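Refuge Hititz : contrôle avant ouverture, saison d'hiver

Liste à dérouler dans l'ordre, avec un crayon et un peu de patience. Les commentaires sont de la maison.

Accès et abords
Balisage depuis le parking : conforme. Un piquet sur deux penche, mais tous penchent du même côté, ce qui aide.
Passerelle de Vulurar : à revoir. Deux lattes à changer avant décembre. Le panneau « une personne à la fois » est en place et la clientèle le lit en général une fois arrivée de l'autre côté.

Chambres
Détecteurs de fumée : 19 posés, 19 testés. Le voisin de la chambre 4 peut en témoigner.
Fenêtres de secours : ouverture facile partout, sauf au dortoir nord, où il faut de la conviction. À raboter.
Extincteurs : conformes. Celui du couloir ne sert plus de porte-bonnets, merci.

Sauna et bain extérieur
Thermostat du sauna : réglé à 75 degrés, affichage lisible. La brochure promet « une chaleur ancestrale » ; le poêle est un Hendricks de l'an dernier.
Sonnette d'appel : fonctionne, s'entend de la cuisine quand la hotte est arrêtée. Donc à déplacer.
Couvercle du bain : verrou grippé. À graisser.

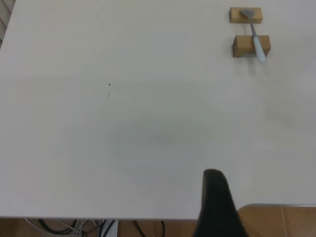
Jilto, en marge de la version affichée à l'accueil, demande pourquoi la sonnette du sauna est notée « fonctionne » si personne ne l'entend à l'heure du dîner, et propose d'écrire « non conforme » comme tout le monde. Remarque acceptée, ligne corrigée au prochain tirage.

Motoneiges et sorties
Coupe-circuits : tous essayés moteur tournant. Conforme.
Casques : deux jugulaires à remplacer. La taille XS reste introuvable, probablement au fond du coffre à skis.
Radio : canal testé jusqu'au col, puis silence. Le guide part avec le téléphone satellite, chargé à 98 % le matin du contrôle.

Cuisine
Vanne de gaz : accessible, étiquetée. Ne plus y suspendre les torchons.
Trousse de secours : complète, hormis les pansements pour ampoules, partis dès la première randonnée.

Prochain passage en avril, passerelle d'abord.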